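Chapter 8
When a Campaign Borrows a Face

Advocacy groups have small budgets and serious subjects, and they compete for attention with companies that have neither problem. One common answer is to use a famous person. Sometimes the person agrees to take part. Sometimes the group uses the name or likeness without asking, and that choice is the subject of this chapter.

We begin with a case. Flillska, a prisoners' rights charity, ran a poster series in May calling for an end to long-term solitary confinement. Each poster showed a well-known singer drawn inside a cell, with a line of made-up speech. The agency, Truslow, had permission from 2 of the singers and had not contacted the rest. The charity received 264 complaints, most of them from fans. 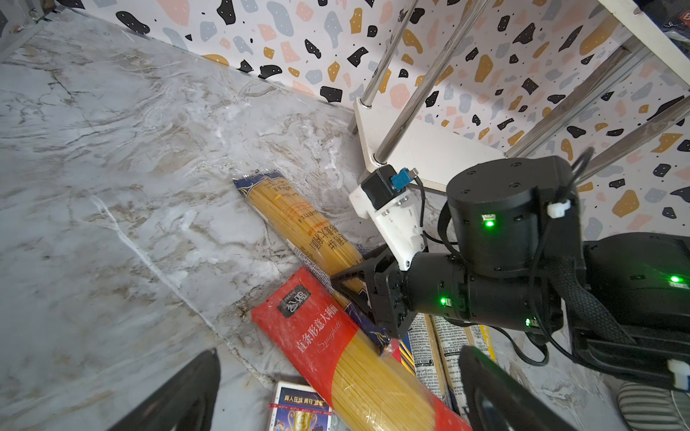

Ding Padeletti

The complaints fell into two groups. Some people objected to the invented quotations, which a quick reader could take as real. Others felt the posters made light of prisoners by putting the suffering on someone else. Flillska withdrew the unapproved posters and kept the others up for 20 more days.

Three questions run through the chapter. Who has a right to control the use of a face? Does a good cause change the answer? And how should a group measure success - by press coverage, by donations, or by a change in the law?

Section 8.1 deals with consent and the right of publicity. Section 8.2 covers parody. Before reading on, write down which of the Flillska posters you would have approved, and keep your notes for the exercise at the end of Section 8.2.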